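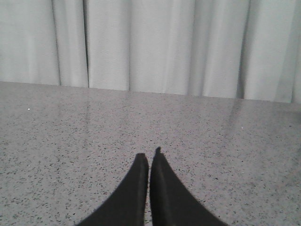 Speckled gray top, pale curtain behind, gripper nearly closed. Two white specks on the surface.

Can a machine wipe your counter yet?

Short answer: sort of. Big flat top with nothing on it, yes. Everything else, keep your cloth handy.

Speckled tops are the hard ones. Crumbs hide in the pattern. Run your palm across before and after, your hand finds what eyes (and cameras) miss. Same tip if you're doing it yourself.

Shiny finish? Look from low down, toward the window. Smears show up right away. Machines get fooled by reflections, so check teh back edge.

Curtains that hang down to the top: clip them up first. Any clothespin works. A wet hem picks up every crumb you just pushed back there.

What to hand over now:
- floors, if there's no cords
- one clear table, dry dusting only

What to keep:
- sticky jam, candle wax
- glass, knives, anything stacked
- folding. Still slow. Go have a coffee slow

Shop bench people, same rules. Sawdust ok, metal chips no, pick those up with a magnet in a plastic bag.

Don't buy an arm just for crumbs. A $7 bench brush still wins at our place. Will look agian in November.

Updated 23 July 2022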